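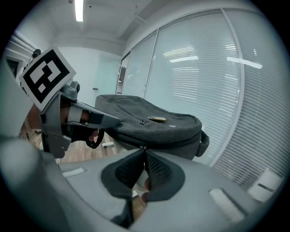
附件1：深灰色布包，金黄色小件放在包面上

工单主题：包内小件反复“失踪”，申请更换收纳方式
提交人：Nermin Aydoğan
处理人：Alper Türkmen
地点：Veseo 办公室
状态：已解决（暂定）

问题描述（Nermin）
公用的深灰色软包，五月以来第4次找不到里面那个金黄色的长条小东西。资产表上写的是“U盘（金）”，Remzi 坚持叫它“那把钥匙”，所以每次在群里问，都有一半人在找另一样东西。包是扁的，有衬垫，拉链不止一条，理论上很能装，实践中很能藏。

09:40 Alper
收到。请先确认：所有拉链都拉开看过吗？

09:52 Nermin
看过。正面弯的那条拉了，下面厚的那一层也拉了。厚的那层里有一团充电线，一张 Nendell 的停车票，还有94张没发完的名片。没有U盘。

10:05 Alper
名片是谁的？

10:06 Nermin
前任的。请不要转移话题。

10:30 Alper
到现场。步骤如下：
1. 把包平放，厚的一面朝自己。
2. 下层清空，充电线单独装袋。
3. 正面弧形拉链一直拉到头。上次只拉到一半，后半截等于没查。
4. 手伸进去，沿着衬里边缘摸一圈。
结果：摸到了，卡在弧形拉链末端的夹角里。已取出，放在包面上。

10:48 Remzi Taşdemir
我说过在里面。

10:49 Nermin
你说的是“应该在里面吧”，而且那时你在吃午饭。

11:15 Alper
原因分析：拉链斜着走，拉到一半看上去就像全开了，小东西顺势滑到尽头。包没有坏，不符合报废条件。Firdevs Güler 问能不能借机申购新包，答复：Sareditz 那款报价2,322，而本季度杂项预算还剩200，差额请自行想象。

11:40 Hatice Yalçınkaya
建议给小件系一根绳，挂到包侧面那个提环上。我抽屉里有红绳，不走采购。

13:20 Alper
采纳。临时规定：
小件用完放回正面夹层，绳子露在外面。
下层只放线，不放纸。
借包的人在门口的本子上签名，字要能认。

13:26 Firdevs
旁边那块浅色圆印子是什么？我一直以为是标。

13:31 Alper
不在本工单范围内。要查请另开一单，优先级我给最低。

15:05 Nermin
绳子系好了，试着找了一次，用时四秒。资产表的名称改为“U盘（金，别叫钥匙）”。同意关单。

15:07 Remzi
不同意改名。

15:08 Alper
工单关闭。名片仍在前台，请来认领。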